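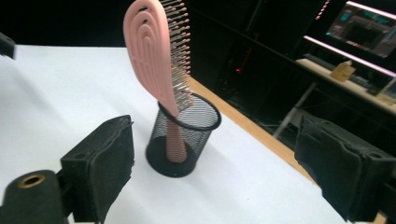
*Pink hairbrush in a black mesh pencil cup.*

# endden-salon-notes

Plain-text appointment and supply notes from the Endden hair salon, typed up from paper books by Dale Boychuk. Last full pass over the files: 28 April 2022.

## What's in it

- `visits.csv`: one row per visit, with service, length of visit in minutes, and price charged
- `supplies.csv`: orders for shampoo, color, foils, towels and small tools
- `books/`: the typed pages, one text file per page, 69 files
- `codes.md`: the short codes used in the books (`TR` is trim, `BD` is blow-dry, and so on)

Customer names and phone numbers were left out during typing. Each customer has a number instead. Two people sharing a family account may have the same number.

## Known problems

- Pages 14 and 15 of the second book are stuck together. Page 14 was read as far as possible, page 15 is missing.
- Prices before the May price change don't include tax. Prices after it do. There is no column for this yet, so go by the date.
- "Nostar" and "Nostar 3" in `supplies.csv` are the same color line under two order names. They have not been merged.
- Bandara orders were sometimes entered by the box and sometimes by the bottle. A box is 4 bottles.
- Visit lengths are as written in the book. Most are rounded to the quarter hour.

## Loading

Both CSV files are UTF-8, comma separated, with a header row. Empty cells mean the book had nothing written there. A zero price means the book says "no charge".

The old Hirneo export in `legacy/` has semicolons and a different date order. Don't mix it with the others without converting it first.

## Fixes

Send corrections with the book and page number. Fixes to `books/` go in first, then the CSV is rebuilt with `make tables`.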